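Bench Surfaces: Cleaning and Inspection of White Tops

The white work tops in the Bollow room are due for their regular surface check. Work starts Friday, January 20, 2023 and will be done one bay at a time. Clear all items from your top before leaving the evening prior, including mats, trays and taped labels.

The procedure is unchanged from September. Wipe the top with a damp microfiber cloth, then with a second dry cloth, working from the back edge toward the front. Use the Wadico neutral cleaner at a dilution of 13 ml per liter. Do not use abrasive pads or powder. Fine scratches on a plain white finish hold dirt and cannot be buffed out with the products we stock.

Gray areas with soft edges are to be assessed before any cleaner is applied. Move the lamp and look again from two sides. If the gray area shifts with the light, it is shading and needs no treatment. If it stays in place, log it as discoloration. Small faint marks are logged separately, even where they fall inside a gray area.

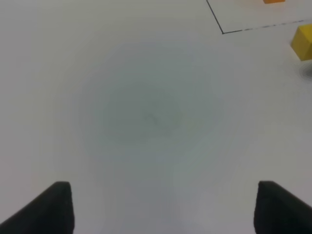 Xóchitl Trujillo writes that the two-lamp check takes too long on the wider tops, and that at Brekard they switched off the overheads and used a single hand lamp held low. She found faint smudges easier to pick out that way, and would like the method allowed on the log sheet.

The low-lamp method is accepted for this round. Enter "L" in the method column. Marks that remain after two passes with neutral cleaner should be left alone and reported to Graziella Galli, who will decide on spot treatment. Solvent is not to be used on any top without her initials on the sheet.

Replacement cloths are in cabinet 81, lower shelf. The Pace cloths with the stitched border leave lint and have been withdrawn. Log sheets are numbered from 149. Return them to the tray by the door, completed or not.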